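Flimier window restrictor review: four months on

I bought a pair of these after we moved into our top-floor flat, where the bedroom windows swing right out over the street and the old catches had been painted solid (three coats at least, by the look of it). Gizella Halász from downstairs has the Provska ones and swears by them, but they were out of stock everywhere, so Flimier it was.

Fitting

Each restrictor comes with 4 screws and a paper template that you tape to the frame. Do use the template! I didn't on the first window and had to fill a hole. The second one took me 18 minutes including finding the drill. The screws are a bit soft, so go gently at the end or you'll chew the heads.

In use

Very good, on the whole. The cable is stiff for the first week and then loosens up nicely, and the window stops dead where you want it to. We had a proper gale in the spring and nothing rattled — the old catches used to wake me up every time. The key is tiny, though, and I've already lost one of the 2 supplied. Ours now lives in the kitchen drawer with the takeaway menus.
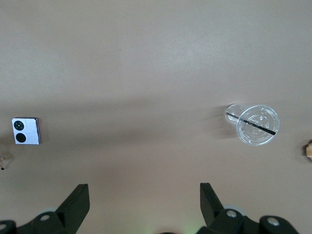 Building rules

Check your lease before you drill. Our managing agents, Fülöp, wanted an email first and took ages to reply, but Gergely Győri in their office was lovely about it once I got him on the phone. Anything visible from the street needs permission in our block, and white was the only colour they'd allow.

Would I buy them again? Yes, though I'd get better screws from the start. Four stars.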